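拆机线机器人工位 班前检查表(带我的批注,五月版)

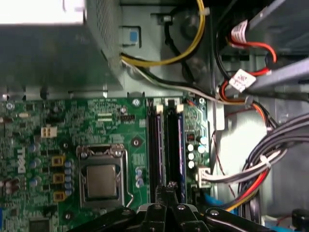

先说一句,这份表不是公司发的那份。公司那份在Gumivon系统里,全是打勾的格子,一共两页,你们每天开班前照样要填。我这份是在那份后面加了自己的话,给新转到三号工位的同事看的,夜班的几位也跟我要过,干脆整理出来挂在内网上。写得啰嗦,见谅哈,我这人说话就这样。

我在Flemuswood拆旧台式机拆了好些年,以前全靠手:开盖,拔线,取内存,拆散热器,取处理器,卸主板,一台接一台。现在机械臂做取件那几步,我们做开盖、理线、核对和收尾。活儿变了,要看的地方也变了,老的检查表就不太够用。下面按开班的顺序来。

一、人和衣着

1. 防静电腕带戴好,测试仪亮绿灯。
批注:以前手工拆的时候大家都老老实实戴,现在有人觉得“反正是机器在碰板子”,就不戴了。可理线的还是你的手啊!内存条取下来放托盘,很多时候也是你去扶正。腕带照戴。

2. 袖口收紧,长发扎起,工牌绳摘掉。
批注:工牌绳这条是新加的。我自己就犯过,弯腰看机箱的时候绳子垂进围栏里,安全光幕一下就停了,整条线等我一个人复位,怪不好意思的。现在工牌都夹在胸前口袋上。

3. 手套:开盖和搬机箱戴防割的,理线换薄的。
批注:硬盘架那一带的钣金边最爱划手,老师傅手背上多少都有几道。戴厚手套去捏线扎带又捏不住,所以两副都要备,别嫌麻烦。厚手套破了直接去料架上换新的,不用签字。

二、围栏、光幕和急停

4. 急停按钮两个都要按一遍,复位一遍。
批注:两个,记住是两个。靠过道那个大家都记得,靠废料车那个老被纸箱挡住。纸箱不许堆在黄线里面,看到了就挪走,不用问是谁放的。

5. 光幕用测试棒从上、中、下三处挡一下,机械臂应当停住。
批注:别用手测。有人图快,胳膊一伸就算测过了,这个我真要唠叨,测试棒就挂在柜门里侧,拿一下能花几秒?

6. 进围栏之前切到手动,钥匙拔下来揣自己兜里。
批注:钥匙在谁兜里,谁就是里面那个人,别人不许碰控制柜。交接的时候钥匙当面递,不要放桌上。这条我觉得是整张表里最要紧的,别的条目漏了还能补,这条漏了可能伤人。

三、机箱上台前

7. 电源线已拔,按住开机键放掉余电。
批注:电源盒本身我们不开,整只送去另一个区。风口那面格栅里如果卡着棉絮灰,先在吸尘台上吸掉再上台,灰飘到摄像头镜片上,后面识别就老是报错。

8. 夹具夹紧,机箱推一推不晃。
批注:旧机箱有的底脚掉了一只,看着放平了,一夹就歪。拿橡胶垫片垫一下。我习惯夹好以后两只手扶着对角晃,比盯着夹具指示灯放心。

9. 理线。取件区上方不能有线横着。
批注:这一步我要多写几句,现在我们的时间大半花在这儿。手工拆的年代谁理线啊,手指头自己会绕过去,拨开就是了。机械臂不会绕,它认准内存槽就往下走,旁边有一束线斜着垂下来,夹爪就可能把线带起来,连着插头一块儿扯。

电源出来的黄线黑线要往边上收。硬盘架上绕着的那些细供电线也是,一圈一圈松松垮垮的,最容易掉下来。侧面那一大捆,原厂扎带还在的就别剪,它自己就挺规矩。扎带没了的,用我们的魔术贴绑一道,绑在离内存槽远的那一头。

线上如果有小标签,朝外翻,别撕。有的批次后面还要登记线材。

10. 主板上的插头,没轮到拔的先别拔。
批注:新同事热心,理线的时候顺手全拔光,结果程序走到“确认线束”那一步找不到东西,停下来等人工确认。帮忙反而慢了。按屏幕上的顺序来。

四、夹爪和摄像头

11. 两个指尖看磨损,看有没有沾胶、沾硅脂。
批注:硅脂!取完处理器以后指尖多半会蹭上一点,灰白色的一小坨,再去夹内存条就打滑。用无尘布蘸清洁剂擦,等它挥发完再启动。班中每次换批次我也会擦一遍,表上没要求,我自己加的。

12. 夹爪上的螺栓逐个看画线标记有没有错位。
批注:维修班在每颗螺栓头上都画了一道线,线对不齐就是松了,报修,别自己拿扳手拧。扭矩多少有规定的,拧过头也坏事。有个星期日加班我没忍住自己拧了一颗,第二天被维修班说了一顿,人家说得对。

13. 腕部摄像头镜片干净,补光亮度正常。
批注:金属外壳反光很厉害,画面里亮得发白的地方,系统什么也认不出来。如果白的那块正好压在要取的件上,就把机箱转个角度,或者把工位上方那盏灯关掉一半。别一个劲儿调曝光,调来调去早班晚班参数不一样,吵架都不知道找谁。

五、试走一遍

14. 空载慢速走完整个路径,人站黄线外,手放急停旁边。
批注:慢速就是慢速,别偷偷往上调。我知道等着很闷,我一般这时候看夹爪离插座固定杆有多远。处理器旁边那根金属压杆,有的型号弯出来一截,离内存槽很近,夹爪从中间的空当下去,余量不大。看着悬就停,重新标一下位置,比弯了杆再去抠强多了。

15. 内存槽两头的卡扣确认状态,空槽也要在屏幕上点“空”。
批注:空槽不点,程序会过去夹空气,夹三次然后报警。空槽旁边那根有条的槽反倒被跳过去,这种事上个月出过好几回。眼睛看一遍再点,别凭印象。

16. 取件力度上限核对,和当天工单一致。
批注:上限数值印在工单右下角。有的条子插了很多年,紧得很,机械臂夹到上限会自己松开,屏幕跳出“请人工处理”。这时候切手动,拔钥匙,进去用手取。不要去改上限!改上限要班长权限是有道理的,掰断一个槽,整块板就从可用件变成废料了。

六、电容和电池

17. 主板上有没有鼓包、漏液的电容,有就贴红标,走人工线。
批注:老主板上电容多,一片一片的,有蓝色顶的,有银色圆柱的,低头挨个扫一眼,也就喘口气的工夫。机器目前不看这个,它只看要取的件,所以这是我们的活儿,而且我觉得短时间里还会是我们的。

18. 纽扣电池先取,放专用盒,正极贴胶带。
批注:盒子满到刻度线就换,不要摞。电池和金属碎屑不能放一起,这个不用我多讲了吧。

七、收班

19. 机械臂回原位,断气,关控制柜,钥匙交回。
20. 托盘数和屏幕数对一遍。
批注:上个季度我们工位一共过了3872台,报警停机192次。我把停机原因翻出来自己归了归类,里头有40次是线没理好。说实话看到这个数我心里挺不是滋味的,那都是我们人这边的活儿。后来才把第9条写得这么长。

21. 台面扫干净,掉落的螺丝用磁铁过一遍。
批注:地上也过一遍,尤其是夹具底下。

八、几句闲话,不打勾

常有人问我,上了机器以后轻松没有。手是轻松了。以前一天下来拇指根疼得拧不开水瓶,拔内存、扳压杆全是那一个劲儿,现在好多了,这个我真心感谢。眼睛倒是比以前累,一直盯屏幕,盯夹爪,盯灯。我跟主管提过,希望每两个小时在屏幕岗和理线岗之间换一换,Mimstead那边的工厂就是这么排的,目前我们这边还在试,早班先试。晚班的朋友有意见往意见本上写,写具体一点。

还有节拍的事。机器装好之后,排产是照着它的速度算的,理线的人就觉得后面有人在催。我的看法是,理线该多久就多久。线没理完,绿键不按,屏幕上等待时间变红也不用慌,变红不扣钱,我专门问过了。

转岗培训是Quinlan那套教材,281页,头两章可以快翻,围栏和手动模式那一章请认真看,看完找我在机器旁边走一遍再签字。光看书签字的我不认。

表里哪条写错了、过时了,直接在下面留言,我看到就改。第12条的画线颜色下个月要从白改成黄,到时候我再更新。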